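What I Learned Applying to Nursing School at 38

I missed my first application deadline by 49 minutes. I'd like to say the website crashed, but no, I was at my kitchen table eating cereal and I thought "closes on the 24th" meant the end of the 24th. It meant 5 p.m. So there went a whole year!

That was Lavwood College, evening nursing program, and I've since become the person my friends call when they're filling out forms. (Hi, Siu-fong. Yes, I'll look at it tonight.) This year's window closes Sat 24 June, same silly 5 p.m. cutoff, so I figured I'd write down what I wish I'd had taped to my fridge.

Start with the transcripts

You can write a decent personal statement in a weekend. You can't make a registrar's office move faster. My first college had merged with another one and changed its name, and it took three phone calls to find out who even had my grades. The woman who finally helped me, Nayeli Chávez, found my file under my maiden name with two letters swapped. I sent her flowers. If you've ever changed your name, put every version on the request.

The entrance test

Oh, the test. I hadn't done fractions since high school and it showed. I bought a used prep book and did a chapter each night after my shift at Salgado, where I was still running the front desk, and my practice scores went up so slowly I nearly quit over it. Toshio Shibata, who sat next to me in the prep class, made me read the science questions out loud in the parking lot. It helped a lot more than the flash cards did. You need your photo ID and your printed admission slip to get in the door, and the name on one has to match the name on the other. A guy ahead of me got turned away over a nickname. I still think about him.

My candidate number was 213, and I've played it in the lottery ever since with no luck at all.

Money, since we're all thinking it

I'd saved $3000 and it was gone by November. Tuition I'd planned for. The shots, the background check, the scrubs in the one approved shade of blue, the parking permit, those I hadn't. Ask for the full fee list before you accept a place, and ask whether the deposit comes back if you change your mind. Mine didn't, at the other school. Cheng-en Mak in the aid office told me to apply for the small local grants nobody in my class had heard of, and I got 2 of them. They paid for the shoes and most of the books.

The interview

I was so nervous that I called the interviewer "Mom." She laughed, I laughed, and after that we had a nice talk over how I'd handle night shifts with kids at home. Have a real answer for that one. Mine was my sister and a very large calendar.

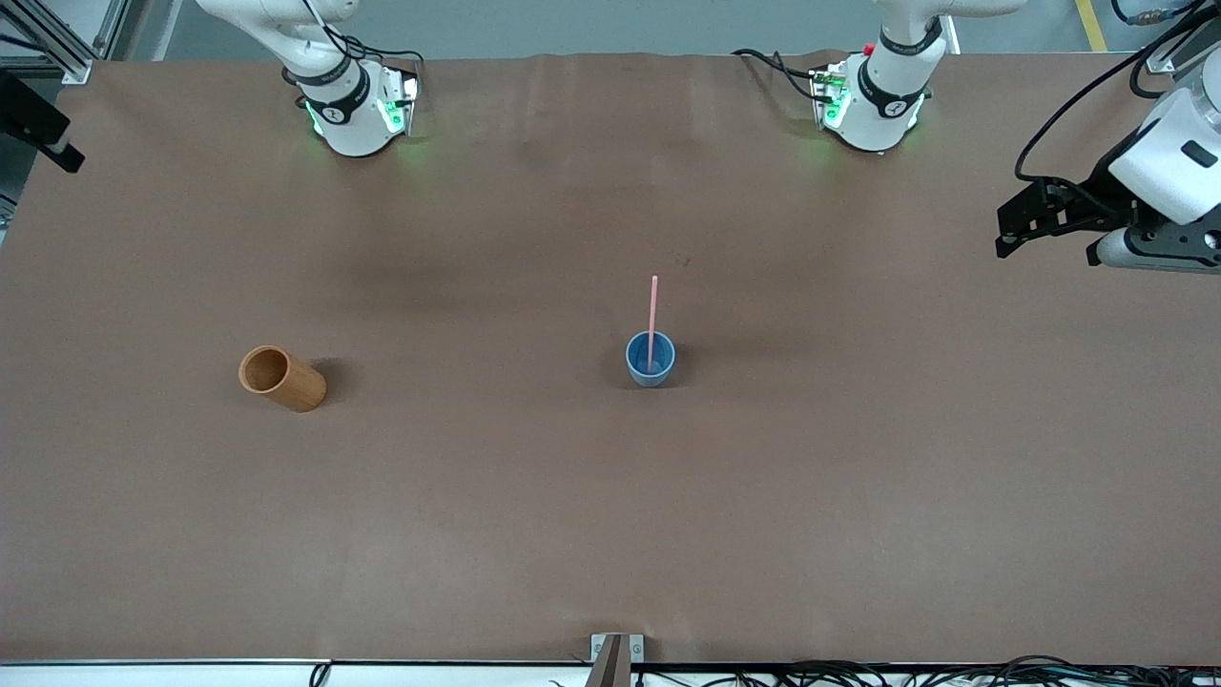
After you hit submit

Save the confirmation page, print it, and email it to yourself. Then check your spam folder every few days, and I mean it, my offer letter sat in there for a week between two coupons for patio furniture. If you need to fix a mistake, call the admissions desk before you start a second application, which only gets both of them flagged. And if you get wait-listed, reply and say you still want the place. Yuk-lan Mok got hers nine days before classes started, and she's in my clinical group now, complaining right along with me about the parking.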